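Setting up and looking after the two-arm table cell
Written by Jennylyn Umali, last changed Thu 11 May

These are the steps I follow when I prepare the two-arm cell for packing work, and also what I do when something in it goes wrong. I write them because the manual from Givulier explains the arm very well but says almost nothing about the table, the walls and the objects, and in my experience most of the lost hours come from there. You need the key for the control cabinet, a set of hex keys, a soft cloth, isopropyl alcohol and one person who already did it before, at least for the first time.

Before you switch on

Make sure the emergency stop is pressed in. Then look at the rail at the front of the table. Both arms are fixed to it and if the bolts are loose you will see it later as a small error in every position, which is very annoying to find. Push each base with the flat hand, left and right. If it moves, tighten the four bolts crosswise and not one after the other.

Next follow the purple cable on each arm with your fingers, from the base up to the wrist. It must have a free loop at every joint. A loop which is too short will pull out the plug when the elbow is stretched, and a loop which is too long catches things on the table. We had both in January. When you are in doubt leave it a little longer and keep the tall objects away from the middle.

Switching on

1. Switch on the cabinet and wait until the fans become quiet.
2. Release the emergency stop by turning it.
3. Start the left arm, then the right arm. Do not start them together, the power supply does not like it.
4. Look for the green light on both wrists. If it stays off, go to the part about faults.
5. Send both arms to the home position at slow speed, with your hand on the stop.

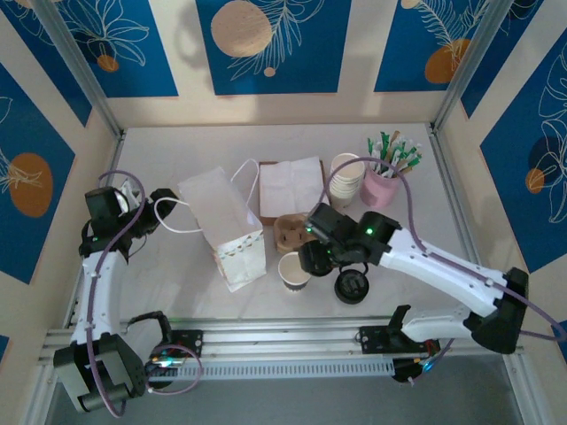 Putting the objects out

I use a paper list for the positions and I tick them. Light things are the most difficult, because the air from a fast arm is already enough to shift them. Napkins should be in a tray. Straws stand better in a cup than lying. Cups in a stack must be pressed together gently, otherwise the top one comes away with a crooked angle.

Bags with rope handles need some patience. A handle that lies flat on the table is hard for the gripper to get under, so bend it a little upwards with your fingers before you begin. If you change the kind of bag, teach the grasp point again. The old point from the Belmonte bags was 5 mm too low for the ones we buy now, and this was enough to make it miss.

Checking the grip

Do this check each time you change fingers and also after every 2,000 cycles, the counter is on the second page of the panel.

Close the fingers with nothing between them and look at the gap against a bright wall. It should be even from top to bottom. Then wipe both inner faces with alcohol and let them dry. Paper dust makes them slippery long before you can see it.

After this, take a light carton and let the gripper hold it with the lowest force. Set the force to 133 and go up in small steps until the carton does not slide when you pull on it softly. Write down the value. With printed gift boxes stop as soon as it holds, the card bends easily and a box with a dent will be gripped differently the next time.
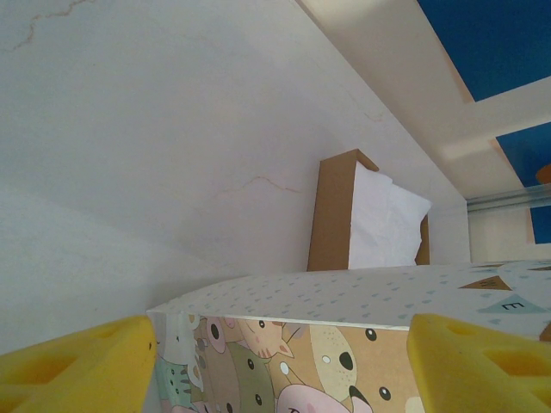 If you cannot find a value that holds without bending, the fingers are probably worn. Run your nail over the ribs. When they feel rounded, order a new pair from Zamunport, and order it as a pair, also when only one side is bad. Mixing an old and a new finger turns the box a few degrees while it closes.

Changing the fingers

Bring the arm to the service position and press the emergency stop. Hold the finger in one hand while you open the screw with the other, so it cannot fall into the cable tray. Clean the seat. Put the new finger in until you feel the stop, tighten by hand and then a quarter turn with the key. Repeat on the other side and do the grip check again from the beginning.

Faults I have seen

Fault 324 on the panel: the wrist does not answer. Nearly always it is the plug of the purple cable. Switch off, take it out, look for a bent pin, put it in again.

The arm stops in the middle of a movement without any fault: check if the speed limit was left on "teach".

The gripper closes but reports that it is open: the Flevard software has kept the zero point of the old fingers. Open the gripper menu, choose new zero, confirm two times.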